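Viltoteo adds a hand-held gripper kit to its rental list

Viltoteo has started renting out a hand-held gripper kit for teams that want to record manipulation data without putting a robot on site. The kit is put together by Lonov, and Viltoteo handles shipping, setup help and returns. It has been on the list since September.

A person holds the gripper and does the task by hand, and the recording is used later to train an arm with the same kind of fingers. Each finger carries a marker cube, so the tracking software can work out where the fingers are and how far apart they sit. The basic package has two grippers, the cables, a spare set of fingers and a printed setup guide.
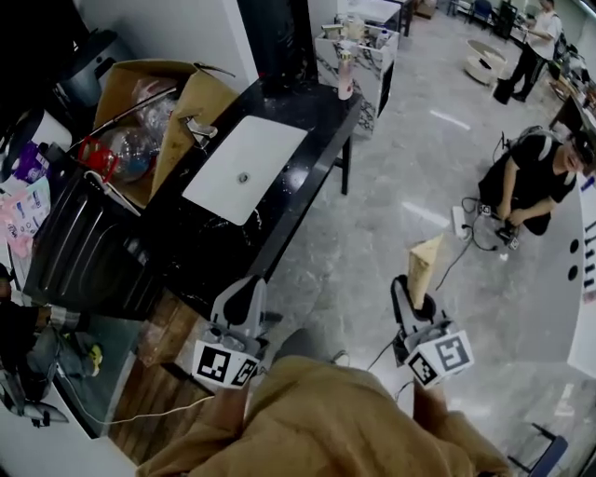 Rental is $600 a week, with a minimum of one week. A longer cable set is $93 extra and worth asking for if your outlets are far from the work area. Shipping is not included. Our quote for the Drernville office came to $194 both ways, insured.

Harish Solanki went through the kit for us and found the setup guide clear enough, though the calibration section assumes you have done it before. He needed roughly an hour the first time. He would also like to see a better way to keep cables off the floor, and he suggests bringing tape. The fingers can be swapped with a small hex key, which comes in the case.

Support is by phone or email. Baltazar Cárdenas takes calls in the morning, and Yurii Demchenko answers questions about file formats. Bookings need 3 weeks' notice at the moment. Members who want to share a rental can write to Aurelio Palacios, who is keeping a list.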